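The Sponge Gets a Seat of Its Own

I own 10 sponges right now, and before you judge me, my mother kept more than that under the sink in a coffee can and would not be questioned about it. Mine are in a shoebox. I went through it this January with a cup of tea going cold next to me, and most of them were the same tired yellow rectangle I've been buying since my first apartment.

The rectangle had a good run. But mine always ended up in the same place, flat on its back behind the faucet in a little pond of its own making, and by the end of the week I was picking it up with two fingers. I tried the wire cage with the suction cups (it fell in the dishwater at 10 at night and I screamed). I tried balancing it on edge against the tile. For one strange month I used a teacup.

So I called Halyna Horobets, who ran the housewares counter at Charbonneau for 27 years and has stronger feelings about dish brushes than anyone I've met. I asked her what I was doing wrong and she laughed at me for quite a while!

"You bought it a cage," she said. "It wants a chair."

What Halyna means by a chair is a soap dish, the plain ribbed kind your grandmother had next to the tub. You want slots, you want a bit of a rim so nothing slides off, and you want it small enough to rinse out with one hand. She is very firm on that last one. A big dish collects things: a ring, a bottle cap, the rubber band off the broccoli, and then you've got a tray of junk with a sponge on it. She also thinks people should rinse the dish itself every night, and when I admitted I had never once done that she went quiet on the phone.

I went shopping with her list in my coat pocket. Prarnine had a heavy stone dish that I loved and could barely lift. Surkix had a whole wall of them in colors I'd call grown-up, meaning gray, and I walked right past. I've decided that if I'm going to look at a thing every day of my life while scrubbing oatmeal off a pot, it can be pink. And the sponge can be a flower. Why not? The lobes get down into the corners of a lunchbox, too, better than I expected.
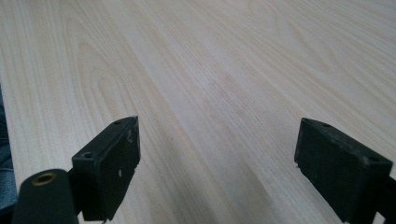
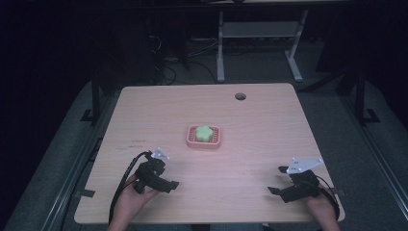
Pale wood is the other half of it for me. I'd been keeping my dish things on a dark counter where every crumb and water spot showed up like a crime, and moving over to a light tabletop changed my mood more than I'd like to admit. Halyna disagrees. She says light wood shows scuffs, and she's right, it does, and I've made my peace with scuffs. I wipe it down after supper with a rag and a drop of dish soap and then go over it with a dry towel, and that's as far as my housekeeping goes.

We still argue about how long a sponge should last. Halyna swaps hers out every 10 days and writes it on the calendar. I go by smell, which she considers barbaric. My sister microwaves hers, and I've asked her to stop telling me about it.

The shoebox is back on its shelf, by the way. I gave four of the yellow ones to the garage for the car and kept the rest, so my mother's side of the family is still winning.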